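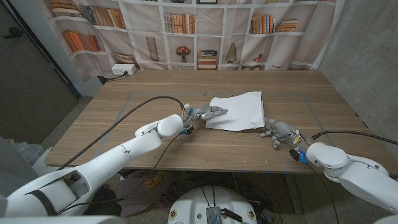
When the paper won't lie flat: tips for a two-armed robot at the workbench

The brochure line for a pair of robot arms is that they take the dull jobs off you. Paper is a dull job. You would think smoothing out a crumpled sheet, or folding one in half, would be the first thing they got right. I have had a pair working at a table for long enough to doubt most of what I was told, and these are the tips I would have liked at the start. They cover the faults we kept meeting, and the safety matter that made me rewrite the rules for the room.

1. Blame the grip before you blame the program

A sheet of paper has next to no thickness for a robot finger to find. What usually goes wrong is that the fingertips come down on the sheet, close, and pinch nothing. The hand lifts, the paper stays, and the arms carry on with the rest of the job as if they were holding it.

The seller, a firm called Raltura, told us to raise the closing force. We did, and got the same miss with more noise. What helped was letting one hand hold the sheet down while the other went for a raised edge or a fold. A flat edge is a poor target. If your sheet has a natural lift in it, turn it so the lift faces the free hand.

2. Clean the fingertips, then clean them again

Paper sheds dust. It collects on the pads and they lose their bite, slowly enough that you spend an afternoon changing settings that were fine. Wipe the tips with a barely damp cloth before each session and let them dry. Do this with the arms powered down. I know it is tempting to do it while they are parked. See tip 5.

Don't use hand cream before you do it, either. I lost a morning to that.

3. Mark the work area and mean it

Put tape on the table to show where the sheet should start. Cheap masking tape is fine and comes up cleanly if you change it before it goes brittle. Two things to watch:

Tape edges catch paper. If the sheet slides across a lifted corner of tape it will stop dead, and the hand will go on pulling. Press the tape down with the back of a spoon.

Tape also catches fingertips. Ours peeled up a whole strip one day, dragged it across the table and stuck it to the sheet. The log recorded this as a finished task. I no longer read the log without looking at the table as well.

4. Look after the cables, they are the real weak point

If I could keep only one tip it would be this one. Everybody fusses over motors and software, and then the job stops for a cable.

A cable to the wrist needs enough slack for the arm to reach full stretch and turn. Give it too little and it tugs on the connector. Give it too much and the loop hangs out over the table, where it can sweep the work aside or get between the hand and whatever the hand wants. Our worst fault came from exactly that. The loop slid under the fingers as they closed, the hand gripped cable and paper together, and the arm pulled back. The connector came half out. The hand stopped answering but the arm kept moving, which is a combination I would not wish on anyone standing near it.

What we do now:

Move each arm slowly by the longest route it will take and watch the cable the whole way. Do it again with the wrist turned the other way.

Use soft hook-and-loop ties, not zip ties. A zip tie pulled tight will pinch the cable, and it has a sharp end that will find your knuckles.

Leave a small spare loop right beside each connector so that a tug lands on the tie and not on the plug.

Check the plugs by hand at the start of the day, power off. A push-fit plug can look seated and not be.

Keep mains leads and wrist cables apart. Power strips belong somewhere the arms cannot reach and where a foot won't find them.

5. A light tells you less than you think

Small lights on the electronics are comforting. I used to take a lit one as proof that all was well. All it proves is that the light has power. On the day of the cable fault every light I could see was on, and the hand was as good as disconnected.

It works the other way too. No light does not mean no power. Before you put your hands anywhere near, press the emergency stop and switch off at the supply, then wait for the arms to settle. Some arms sag when the power goes, so don't be leaning under one, and don't leave a mug there.

6. The stop button goes where you stand

Ours came with the stop button on a short lead, and whoever set it up had put it at the back of the table. To reach it you would have had to lean across both arms. I was told this was "standard". It may be. Move it anyway.

Test it before each session with the arms moving slowly and nothing in the hands. If it doesn't stop both arms, you are done for the day. We had a spell in May when one arm stopped and the other took its time, and the advice from the Allex helpline was to turn everything off and on again. That cleared it for 3 days. A new switch cleared it properly.

7. Keep the slow setting on

There is a speed setting that goes from 1 to 8. The sales sheet shows the jobs done at 8. We run at 2. A sheet of paper weighs nothing much and moves with the draught of the arm passing over it, so going faster mostly means chasing the paper round the table. More to the point, at 2 you have time to see a loop of cable going the wrong way and do something.

8. Change one thing at a time

When a fold fails, people alter the grip, the height, the lighting and the paper all at once, then can't say which one mattered. Keep a notebook by the table. Write down the fault in plain words ("left hand missed edge, sheet slid towards me") and the one thing you altered. Use paper of the same weight throughout. A ream of 500 cheap sheets is plenty, and scrap from the printer is a false saving because half of it is already curled by the heat.

If a sheet has been crumpled by a bad grip, set it aside and start with a flat one, unless crumpled paper is what you are testing. We wasted a good while trying to cure a fault that was only the same tired sheet going round and round.

9. Tidy under the table as well

Bags, covers and spare leads drift underneath, especially if the base of the machine sits down there too. Anything soft can be snagged by a hanging cable, and anything on the floor can trip the person hurrying for the stop button. Sweep it out before you start. Loose sleeves, lanyards and long hair want the same treatment.

10. Be wary of the one good run

The Chauhan manual has a page on "confirming success" and it asks for a single clean fold. I don't think much of that. A single clean fold tells you the sheet happened to be in a helpful place. Shift the sheet a little, turn it, try one with a crease in it, and see what happens then. Ours went from very impressive to quite poor with a turn of the sheet that you or I would hardly notice.

Should you bother?

For paper, I still fold my own. The arms at our bench (we call the set-up Gotham, after a long evening of lights going on and off) are interesting to work with and slower than a bored teenager. If you have one to look after, spend your first day on the cables and the stop button and leave the folding for later. Spare ties live in the top drawer, and the wrist plugs get checked again after lunch.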